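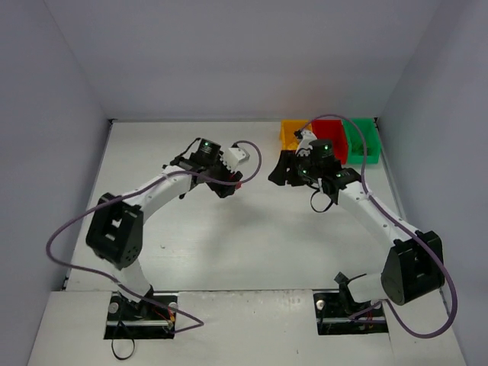
Bench enclosure

A bench enclosure, also called a bench booth or three-sided booth, is a work surface bounded at the back and on both sides by upright panels and left open at the front. It is used for small work that calls for even light and a plain background, including inspection, light assembly, model-making and product photography. It differs from a cabinet in having no door, and from a screen in being joined to the surface it surrounds.

Etymology

The term "bench enclosure" came into general trade use through furniture catalogues. The older name in the Tandonby district was "stall", which survives in the compound "stall board", meaning the removable top. In photographic work the word "cove" is sometimes applied to the same object, although a cove properly has a curved join between the back and the floor, whereas the panels of a bench enclosure meet the surface at a corner.

Construction

The usual form consists of a flat base, a rectangular back panel and two side panels. The sides may stand square to the back or be splayed outwards towards the user. Splayed sides admit more light and give the elbows more room, but take up a greater width of bench. The panels are fixed from the outside where possible, so that the inner faces remain unbroken.

The surface may be continuous or may have openings cut into it for fittings. A cut-out near the front edge is commonly finished with a metal rail, which covers the exposed edge and stiffens the narrow strip of board left in front of the opening. Fittings set into a cut-out are normally held by a plate, and those standing on the surface by screws or clamps. Cables are led over the sides or through the openings.

Materials vary with use. Painted board is the cheapest and the easiest to renew. Coated metal is preferred where solvents are handled, and plastic sheet where the enclosure has to be washed often.

Colour and lighting

Interiors are generally white or pale grey. A matt finish is favoured, as gloss panels throw reflections on to the work. Many makers supply the back in a slightly different shade from the floor, which helps the eye to find the line between them. Small white parts are difficult to see against a white interior – a long-standing complaint among inspectors – and a dark mat is often laid under them.

Lighting is normally provided from above. The panels return part of the light on to the sides of the object and soften its shadow. Side panels also shield the work from windows and from neighbouring benches.

History

Stalls were in use among the instrument finishers of Tandonby before they were made for sale. The first pattern to be sold in quantity was the Kallgate, a square-sided model with a back panel 60 cm high. It was designed by Rigoberto Londoño and built in a former saddlery. The firm's order books record 2,785 of them, most supplied to schools and repair shops.

The Treltus pattern, introduced by the rival house of Ristić, had splayed sides and was delivered flat in 2 cartons. Its slotted base allowed the panels to be fitted without tools. Later versions were stiffened at the rear corners after complaints that the back leaned under load. The Kallgate and Treltus patterns were both widely copied, and most present-day enclosures follow one or the other in outline.

Care

Panels are wiped with a damp cloth and mild soap. Abrasive pads leave shiny patches on a matt surface and are avoided. Painted interiors yellow with age, beginning at the top of the back panel, and are repainted as a set – a single fresh panel shows up plainly beside two old ones.

See also

Drawing board
Light tent
Workbench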